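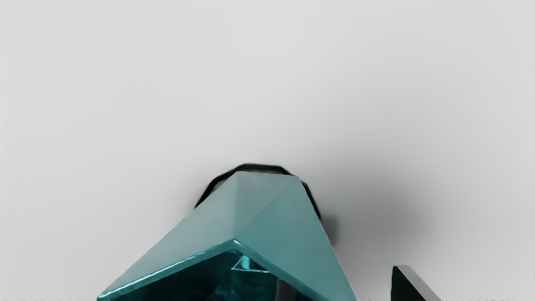 Contents | Previous Chapter | Next Chapter | Exercises | Index

Chapter 3
Gathering Examples

February 17, 2020
By the Polimik Course Group

A learning system can only work from what it has been given. In the last chapter we treated the training set as a finished thing, a folder of examples that arrives with the right labels and no gaps. This chapter is about where the folder comes from. We will follow one job, teaching a gripper to pick up single objects from a flat surface, from the first decision about what to record to the point where the examples are ready to use.

The job is taken from a project called Dovis, which was set up in Trarnville to supply practice data for this course. Its examples come from a simulator. Later chapters use data from real arms, and the two kinds are compared in Chapter 9.

What counts as one example

An example in this book is a complete attempt. It starts when the gripper leaves its rest position and ends when the attempt is marked as a success or a failure. Between those two points the system saves a stream of views from a camera carried near the fingers, the position of each joint, the width between the fingers, and the command sent at each step. A single view with its matching command is called a step. Students often use the two words as if they meant the same thing, and this causes trouble when the data is split for testing. If steps from one attempt land in both the training part and the test part, the test score will be too high. Split by attempt.

The result of each attempt is stored once, at the end. In Dovis, an attempt is a success if the object is off the surface and still between the fingers after a short hold. An object that was lifted and then dropped is a failure. You may prefer a different rule, but write it down before recording starts and do not change it partway through.

What the camera records

A camera carried close to the fingers sees the object from very near. Large parts of the object may lie outside the view, and often only one finger is visible. The teal block at the head of this chapter is a case of this kind. It fills much of the lower part of the view and runs out of it at the bottom, while one black finger shows only in the right corner. Between the finger and the block there is a strip of pale gray, so at this step the two do not appear to touch.

Consider how much of that view is open to doubt. The block is translucent, and its lower half holds a dark interior full of reflections. There is a narrow dark bar in there too. It may be part of the gripper seen through the material, but the view alone does not settle the question. A person labeling it by hand would have to guess. A dark outline also runs around the top of the block, and it could be read as a rim, a base, or a separate piece behind it.

In a simulator we have another source to turn to. The program that draws the view also holds the position and shape of every part in it, and a label can be taken straight from those values. This is the main reason Dovis was built in simulation. Clear and shiny materials are slow to label by hand, and two people labeling the same view will often disagree.

Labels taken this way have their own weakness. They describe what is there, including parts that the camera could not possibly pick out. A system trained on such labels may be asked to report things for which its input gives no evidence. We return to this in Section 3.4.

Choosing what to vary

Suppose every attempt used one block, in one place, under one light. The system would learn that case well and very little else. The designer has to decide which conditions will change from attempt to attempt, and by how much.

Dovis used 19 object shapes. Each shape was drawn in three materials: matte, glossy and translucent. There were two lighting setups, one soft and one hard. The starting position and the turn of the object were picked at random within a marked area for every attempt. The surface was kept plain throughout. That last choice made the early work easier, and it is also a limit on the data. Nothing learned from Dovis should be expected to hold on a patterned cloth or a cluttered bench without further testing.

Note that the number of combinations grows quickly. Before adding a new condition, work out how many attempts will be needed to cover it, and how long they will take to run.

Keeping the failures

The first October release of Dovis contained successful attempts only. The failures had been deleted to save space. Nearly three weeks of running time had to be repeated when it was found that the grasp checker in Chapter 5 could not be trained without them. A system that must tell a good grasp from a bad one needs to be shown both.

Failures should be kept with the same care as successes, and with a note of the cause where the simulator can supply one. The Tabrizi sheet, given at the end of this chapter, has a column for this purpose. Its entries are short: missed, slipped, pushed, blocked, out of reach. Use "unknown" when none of these fits.

Terms used in this chapter

Attempt: one full try at the task, from rest position to result.
Step: one saved view and the command that goes with it.
Coverage: the range of conditions found in a set of attempts.
Result rule: the written test that decides success or failure.

Section 3.1 begins with the recording plan. Have a copy of the blank sheet at hand before you start, and fill in the result rule first.

Contact the course office | Copyright 2020 Polimik | Back to top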